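Holtley Robotics Forum > Software > Perception and Planning
Print this thread | E-mail this thread

Slipper task: grasp planner stops short at the shelf

araptis_zoi
Hi all, hoping for a bit of patience with a long question. We're putting slippers on a shoe rack with a humanoid, running the Florik planner on top of our own perception node. Reaching for the rack goes fine, and then the hand settles on the slipper and the planner calls it a grasp before the fingers have closed at all.

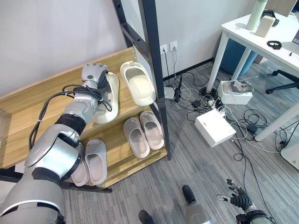 I've raised the contact threshold twice and it only changes how hard we press. The pose estimate refreshes every 200 ms, and I'm starting to wonder if that's the real trouble. Has anyone been through this?

doina_o
Oh, I feel for you, we lost most of July to something very close! My money is on the pose going stale once the hand covers the slipper. The head camera can't see what's under the palm, so your estimator keeps handing back its last guess. We hold the last good pose for 500 ms and then switch to the wrist view, and life has been a lot calmer.

Refilwe P
I'd respectfully disagree with Doina. Stale or fresh, a planner shouldn't report a grasp from contact alone. Ask for finger closure too, and log both. What does your start pose look like, Zoi?

araptis_zoi
Both hands low, left palm down, rack straight ahead.

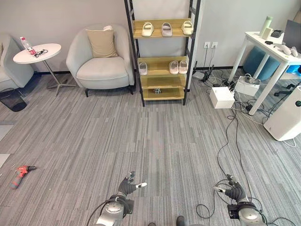

Start pose, with the rack and the desk in view of the head camera.

The drill and the cables go into the collision map as one big lump, I'm afraid, so the planner swings wider than it needs to. I did try Refilwe's closure check on Friday and the false grasps dropped to 2 in a batch, which made my whole afternoon. I'd still like to try the wrist view, though, so here's what it gives me with the fingers open.

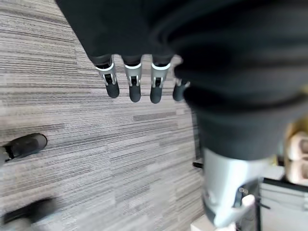
My worry is how much of each image is sleeve and thumb. Do you mask the hand out, Doina, or let the network learn it?

doina_o
Mask it, from the joint angles! Pad the mask by 7 pixels or the sleeve creeps in.

Refilwe P
Masking I'll agree with. Keep the closure check anyway, please.

Related threads
Prevton driver drops joint states on reconnect
Splitting a collision map into separate objects
Wrist camera calibration, the slow way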